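Plavell Pick Trainer: questions we keep getting

Is it a robot or a program?
A program. Plavell sells a simulator for teaching gripper arms to pick things up. The arm itself is extra, and the sales page takes a while to say so.

What does it cost?
We paid 700 dollars for a one-seat license. The version that exports to a real arm is 1108. The trial lets you do nearly everything except save, so use it before you pay.

Does practice in the simulator carry over to a real arm?
Plavell says yes. We ran 400 simulated picks, exported the result to the Gullis arm in our shop, and were not impressed. It reached the right spot most of the time and then closed too early on anything soft. The company blamed our settings. Maybe so, but they were the default settings.

Will it run on an ordinary computer?
Ours is an office desktop and it managed, with the fan going the whole time. Loading a new work area took 17 minutes once. We never found out why.

How good are the graphics?
Plain. The wrist view gives you the fingers, the top of the palm and whatever surface is in front of them, all in flat shading. Plavell calls this "true to life." I would call it good enough to work with. My complaint is that a big, even, dark surface gives you very little to judge distance by, and there is no depth readout in the basic license. 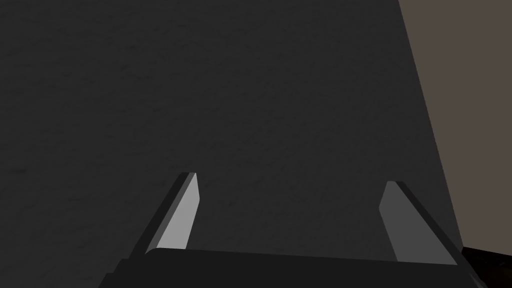

Wrist view in the simulator, fingers open, nothing in the grip.

Can I bring in my own gripper model?
Yes, if the file is clean. Our Teixeira model loaded on the third try, with one finger facing backward.

Is Rastden's kit any better?
It costs more and the manual is worse. We haven't tested it long enough to say anything else.

Can I get a refund?
Within the trial month, minus a fee. Read that page twice.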